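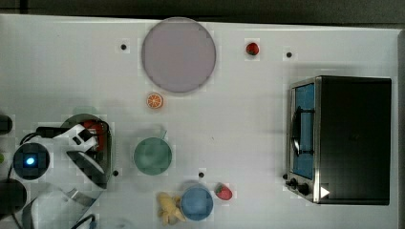

Flat field correction (spectroscopy)

Flat field correction is a step in the processing of astronomical spectra. It removes from the spectrum those differences in brightness which come from the instrument and not from the star. The correction is used by professional observatories and also by amateurs who work with small slit spectrographs.

Purpose

The pixels of a camera do not all respond to light in the same way. Dust on the sensor window makes darker spots, and the optics usually give less light near the ends of the spectrum. Small defects on the edges of the slit produce long horizontal lines, which run in the direction of the dispersion. If these effects are left in the data, they can be mistaken for weak absorption lines, and the measured equivalent width of a real line may also be wrong.

Method

The observer takes a series of exposures of a lamp with a continuous spectrum, normally a tungsten or halogen lamp. The light must fill the slit evenly. The exposure is chosen so that the brightest part of the spectrum stays well below saturation. Many frames are combined in order to reduce the noise; at the Ravness station the usual series has 39 frames. The bias and dark signals are subtracted, and the combined frame, called the master flat, is divided into the frame of the star.

A tungsten lamp gives little light in the blue. For this reason the master flat is often noisy below 4000 angstroms, and the division can add noise to the spectrum of the star in this region. Some observers take a second series with a longer exposure, in which the red part is saturated, and join the two results.

Flexure

When the telescope moves, the spectrograph bends slightly and the image shifts on the sensor. A flat taken in another position then does not match the star frame. In a test made at Sutau in July, the shift reached nearly 18 micrometers between the zenith and a low position in the west. It is therefore recommended to take the flats at the same position as the star, before or after the observation.

Software

Most programs for spectral reduction include the correction. The Skurer package rejects frames which differ too much from the median of the series. It also allows the user to smooth the master flat along the dispersion, but this removes the information about single pixels and should be used with care.

See also

Dark frame
Instrumental response
Order overlap
Wavelength calibration

This page was last edited on 23/12/2024.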